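Stop Buying Clothes You Have to Be Nice To

I own 4 shirts I'm afraid of. One needs cold water and no spin. One can't touch the dryer. Another says reshape while damp, which I have done exactly never. The last one just says dry clean and costs me more every year than I paid for it.

My argument is simple. The care label should be the first thing on the price tag. Big type. Before the size, before the color.

We don't treat it that way. We treat it as small print, stitched in a side seam, in six languages and a row of little symbols that look like plumbing. You find it at home. Usually after.

I bought a jacket from Lusum in April. Nice jacket. The product page had 40 reviews and a long paragraph about the color, and not one word on washing. The label, when it came, wanted a flat dry away from sunlight. Flat where? I live in 565 square feet. The only flat thing I've got is the table, and I eat on it.

And that's the part the stores skip. Laundry takes room. A rack takes room. A hanger needs something to hang from and air on both sides, and half the apartments in this town were built as if wet cloth didn't exist. No line, no balcony, a closet thats already full.
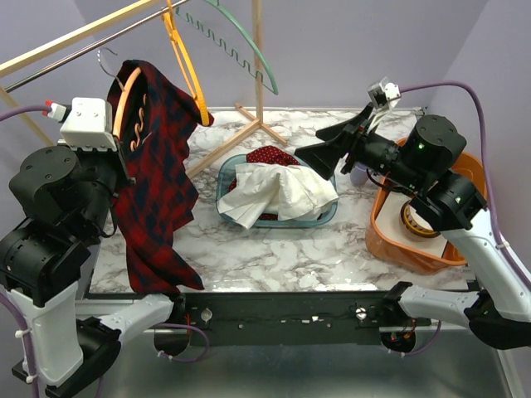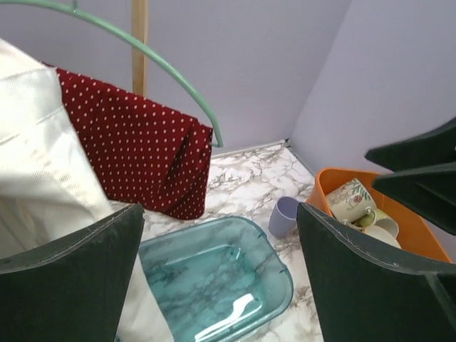

Someone will say buy a better dryer. I did look. The salesman at Veltix showed me one with a delicate cycle that runs 2 hours. Two hours! For a blouse! I could hold it out of a car window and be done sooner.

Someone else will say learn to iron. Fine. I can iron. I don't want to at 6:30 in the morning, and I don't think a person who works for a living should be sold a work shirt that assumes they will.

My grandmother's generation had washday, a whole day of it, and we like to get misty over that. It was hard labor. The washer was supposed to end it and mostly did - then we filled our closets with stuff the washer can't handle and called it quality. Expensive cloth isn't always tough cloth. Sometimes it's just needy.

So here's what I do now. I flip the seam before I look at the mirror. If the label has more than one "do not" on it, it goes back on the rail. There's a little shop called Magaña near the bus station that writes the washing right on the hang tag in marker, WARM, TUMBLE OK, and I've spent more there this year then anywhere else. Ugly tags. Great idea. Somebody copy them.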